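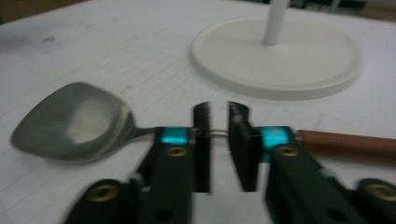
Frade Flatware and Skolstead Tables, Rental Page

Flukeck Party & Hall Rental. Page updated 4 August 2020. Prices for September are the same, no need to call and ask.

Item: Frade flatware, reddish-brown handles, stainless spoon bowls
Rents by: the roll (one roll = 16 place settings)
Minimum: 1 roll
Max on a normal weekend: 200 settings. More than that, ask early.
Deposit: yes, see below
Pickup or delivery: either

What's in a roll

Dinner fork, salad fork, knife, soup spoon, teaspoon. All five, for every setting. Comes in a cloth roll with pockets, not loose in a bin. Serving pieces are a separate line (scroll down). Steak knives we don't have in Frade. We have them in the plain pattern and they look fine next to it, most people don't notice.

Can you swap the salad forks for extra teaspoons? Yes. Put it in the notes box when you reserve. Don't tell the driver, he can't change anything on the truck.

Serving pieces

Big spoon, slotted spoon, meat fork, cake server, pie server, ladle. Rented by the piece. Ladle is the heavy one. Good for chili, too much for gravy, get the small ladle for gravy. The small ladle is plain pattern only.

Cake server is not sharp. Bring a knife for the cake.

Who this is for

Backyard weddings, retirement lunches, church suppers, rehearsal dinners where somebody wants it nicer than plastic but doesn't want to pay hotel money. Also people whose kitchen drawer runs out when the cousins come. One roll is plenty for that.

Not for camping. Please. We had a roll come back with sand in every pocket and it took us forever.

How many to order

One setting per guest, plus a few. Kids' table counts, kids drop forks. If you are doing a buffet with a separate dessert later, get extra forks, people set theirs down on the first plate and it goes off with the dishes. For a party of 100 we'd order seven rolls and leave the last one closed till you need it. Closed rolls come back at half price if the tie is still on. The tie has to still be on.

Coffee service after the meal eats teaspoons. Order more teaspoons than you think.

Washing

Rinse only. We wash everything here, hot, before it goes out again, so you don't need to run your own machine. Scrape, rinse, back in the roll handles up, done. If you can't rinse (park, barn, no water) tell us and we send a tub with a lid. Tub is free. Lid has to come back too.

Do not put Frade in a dishwasher. The handles don't like it. Do not soak overnight. Same reason. A dishtowel and warm water is all it wants. No bleach, no scouring pads, no silver dip. Somebody always wants to do silver dip.

Tomato sauce and mustard sitting on the metal for hours can leave a mark. Most marks come out in our wash. We don't charge for those. We do charge for bent tines.

Skolstead tables

Folding, white top, faint printed grid. Folks ask for these for craft fairs and kids' parties and quilting days, the grid is handy for lining things up. For a sit-down dinner most people throw a cloth over and never see it. Wipes down with a wet rag. Pencil comes off with a plain eraser, ballpoint mostly doesnt, permanent marker not at all, so if it's a kids' thing put paper down first.

Legs lock with a slider on each end. Push till it clicks. If it doesn't click, it isn't locked, and somebody's potato salad is going on the floor. Two people to carry. Don't drag.

Tables go out wiped, but wipe again before you set food or flatware on it. Trucks are dusty and so are barns.
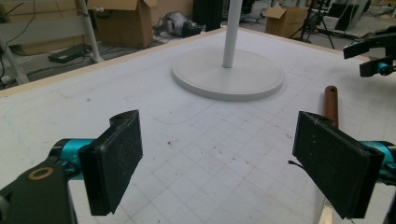
White tabletop, faint gray square grid.

Cloths

We stock white, cream, navy and a dark green that photographs almost black. Cloths for the Skolstead hang to lap length on a standard order. Want them to the floor, say "floor" on the order. Iron at your end if you care, they travel folded and will have creases. Clips are included for outdoor use. Use the clips. Wind.

Candle wax: leave it alone. Don't scrape, don't iron it with a paper bag. We have a method.

Deposit and breakage

Deposit is held on a card and let go 3 business days after everything is counted back in. Benvinda Rebelo does the counting and she does it the same day when she can. If you are short a spoon she will call before she charges. Check the trash bags first. Check the compost. Check the bottom of the cooler, that's where they are, nine times out of ten.

Missing pieces are billed at replacement, per piece, price list is on the counter and on your reciept. If you find it later bring it in, we refund it. Any time that same year.

Scratches from normal eating are normal. Nobody gets billed for that.

Delivery

In town, flat fee, one trip out and one trip back. Past the river add the mileage. We bring to the door or the tent, ground floor. Stairs cost extra and have to be on the order ahead of time so we send two people. We don't set the tables unless you've paid for setup. Setup means tables up, cloths on, chairs out. It doesn't mean place settings. Place settings is its own line and it's slower than you'd guess.

Somebody has to be there to sign. A neighbor is fine. A note on the door is not.

Pickup at the shop

Around back, ring the bell. Flatware fits in any car. Skolsteads need a truck or a van, or a wagon with the seats down and something flat. Bring your own straps, we ran out of lending straps.

Returns by noon the day after. Running late, call. We're easy about it if we know.

Changing your order

Up to a week out, change anything. Inside a week you can add if we have it but not take off. Rain is not a cancellation but we'll move your date once for free if the new one's open.

Goes well with

Plain white dinner plates (rack of twenty-four)
Short water glasses
Cream napkins, cotton
Padded folding chairs, black or white
Drinks tub on a stand

To reserve

Form at the bottom of the main page, or phone. Have the date, headcount, delivery address, and wether you want cloths. We confirm by email, usually by the next morning. No email means we didn't get it, so call.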